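Review: Cudside Platform Cart, white, one shelf
Rating: 4 out of 5
Posted December 2020

I plan the equipment purchases for a small automation workshop in Bandville. When we made the budget for our two-arm robot, everybody spoke about hands, batteries and the service contract. The cart was one line at the end of the list, and I had put 10 dollars there by mistake. The real price was 172 dollars with delivery, bought from Mudham.

I mention this because the cart decides a lot about how the work goes. The robot has to reach over the side and put down boxes or take them out, so the height of the rim matters more than the maximum load. The Cudside has a low flat base and a tube rim with round corners. Before it we tried a cart from Benjelloun with a wire basket, and the fingers caught in the wire very often.

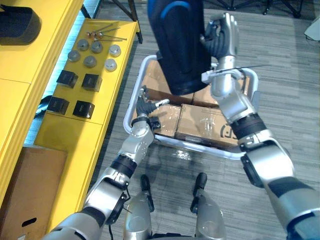

The wheels are quiet on carpet, but they have only two brakes, and I would pay more for four. When an arm pushes against a box, the cart can turn a little. We now park it with one side near the bench. Assembly took me one evening. The drawing in the manual is too small and the bolts for the rim and for the base look the same, so please sort them first.

For planning, my advice is to keep a separate line for carts, bins and tables. In our case this line became 3,894 dollars, and I had to ask for it in May, after the main budget was already closed. It was not a pleasant meeting.

I take away one star for the brakes and the manual. The paint is still good after 10 months of daily use. We will order a second cart of the same model, and I hope that Mudham still has the white one.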